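Running a village repair morning in Brindach

Feb 18, 2025

The repair morning in Brindach began with a broken toaster and a borrowed hall. Its organiser, a retired school technician, has kept it going ever since and now sees people from three valleys.

"I put a card in the shop window and expected a couple of kettles," she says. "We had a queue before I'd found the extension leads."

Last year 984 items came through the door and 454 of them were lamps, radios and other small electricals. The rest were mostly clothes, chairs and garden tools. She writes each one in a ledger, with the fault and what was done.

Asked what people get wrong, she talks about glue. "They've had a go at home and used far too much. Then I have to get it all off before I can start. I'd sooner have the bits in a bag."

She turns down microwaves and anything that runs on gas. Vacuum cleaners are taken if the bag has been emptied first.

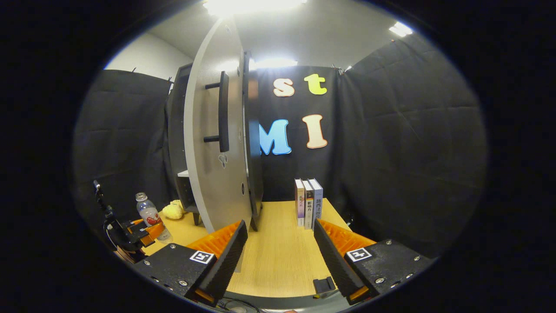 Money and parts

Nothing is charged for labour. Visitors pay for parts and can leave something in the tin, and hall hire comes to £66 a session. A grant of £2000 paid for the electrical tester and a second sewing machine.

"The tester was most of it," she says. "You can't hand a lamp back without checking it."

Parts are harder. She buys fuses and flex from Grasso, a wholesaler in the next town, and keeps old plugs and switches in biscuit tins at home. Some newer appliances are sealed shut, and those usually go back to the owner as they came.

From June there will be an evening session as well, for people who work in the daytime. She is still looking for someone who can mend zips.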